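Frequently asked questions

Last updated 27 May 2021

Hello and welcome! Since I started posting about herbal teas my inbox has filled up with lovely questions, and a lot of them are the same lovely questions, so I've put the answers in one place. Have a rummage. If yours isn't here, the contact form is still the best way to reach me.

What is this blog about?

Mostly drinking herbs, growing herbs and hanging herbs upside down in places where other people keep coats. I began with one pot of mint on the back step in Plandwood and it got completely out of hand (as mint does). There are also posts on foot soaks, scented bath bags and the odd cake.

Are you a trained herbalist?

No, I'm a very keen amateur. I write about what I like the taste and smell of. If you are pregnant, take any medicine or have a health condition, please talk to your doctor or pharmacist before you start drinking something new every day. I can't give advice on symptoms by email, so please don't be cross if I say so in my reply.

Which herbs should I start with?

Peppermint, lemon balm and chamomile. They're all easy to find, they all taste nice on their own and they get along with each other in the same pot. Lemon balm is my favourite of the lot! It smells like sherbet when you brush past it and it grows happily in a bit of shade. If you only have a windowsill, go for the mint and give it a pot to itself.

How do you make a cup?

One heaped teaspoon of dried herbs, or a small handful of fresh leaves, to 300 ml of water just off the boil. Put a saucer over the mug to keep the steam in and leave it for five minutes. Chamomile can go a little longer if you like it strong, but I find it turns bitter. Strain, sniff, drink.

Do you need special kit?

A mug, a saucer and a small sieve. I do love my Uibo teapot, which has a nice deep strainer and pours without dribbling all down its front, but I managed for years with a jam jar.

How do I dry my own?

Pick on a dry morning once the dew has gone, tie small bunches with string and hang them somewhere airy and out of the sun. Small bunches really matter, big ones go brown in the middle. They're ready when the leaves crumble and the stems snap. Mint takes a week or two in my house, sage takes longer. Flowers such as chamomile do better spread out on a clean tea towel. 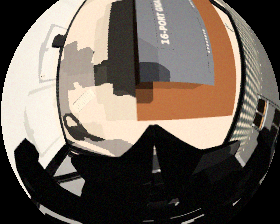

Dried herbs want to be kept dark, dry and away from the cooker, and for that you don't have to spend a penny. Put them in jars with good lids, write the name and the month on each one, then stand the jars in a cardboard box and close it. Any clean box that had something dry in it will do, even one like the grey box with 16-PORT GIGA up the side in big white capitals. Just put a label of your own on it so the family know it's full of chamomile! I like to use up leaves within a year. After that they're still fine for the bath.

My tea tastes of hay. What have I done wrong?

Probably nothing dreadful. Old herbs taste of hay, and so do herbs that were dried in full sun or picked after they'd flowered. Rub a pinch between your fingers. If you can't smell much, you won't taste much either. Try a fresh batch, and add a strip of lemon peel to the old one while you wait.

Can I mix herbs with ordinary tea?

Oh yes, please do! Black tea with a sprig of fresh mint is glorious, and green tea with lemon balm is what I drink most afternoons. Remember it will have caffeine in it, so it isn't a bedtime cup.

Where do you buy the things you can't grow?

Liquorice root, hibiscus and rosehips come by post from Rosto, a little shop I've used since my second year of blogging. They pack everything in paper and they answer emails. I pay for my orders like everyone else. For chamomile in bulk I used to go to Drova, but they've stopped selling small bags, so now I share a big one with my sister.

Where do your old recipes come from?

Two places. One is a household book printed in 1869 that I found at the bottom of a box of knitting patterns. It has a whole chapter on cordials and possets and it is very bossy about washing muslin. The other is a set of copied pages from a kitchen notebook begun in 1721, which is much harder going, as the spelling wanders about and half the quantities are "as much as you think fit". I try everything in my own kitchen before it goes on the blog, and I leave out anything with an ingredient I wouldn't want to swallow.

Could you do more on foot soaks?

I'd love to. The rosemary and salt one from April has had more comments than anything else on the blog, and there's a marigold one on the way as soon as my plants get a move on. For now: a big handful of herbs, a kettle of hot water, twenty minutes of patience while it cools to a comfortable warmth, then feet in. 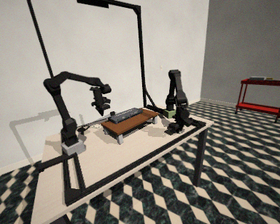 Can I use your recipes and photos?

Recipes, yes, for yourself and your friends. If you're putting one on your own site, please write it in your own words and link back to me. Please ask before you use any pictures.

Do you accept free samples?

Now and then, if it's something I'd have bought. I'll always say at the top of the post when a thing was sent to me, and I don't promise a nice review. I can't take supplements, slimming teas or anything that calls itself a detox.

Why hasn't my comment appeared?

I read every comment before it goes up, and I have a day job. Give it a couple of days. If it still hasn't appeared it has probably gone into the spam folder with the handbag adverts, so drop me a line and I'll fish it out.

How often do you post?

Once a week when the garden is quiet, rather less in summer when everything needs picking at once. You can sign up by email on the sidebar and you'll get each new post as it goes up.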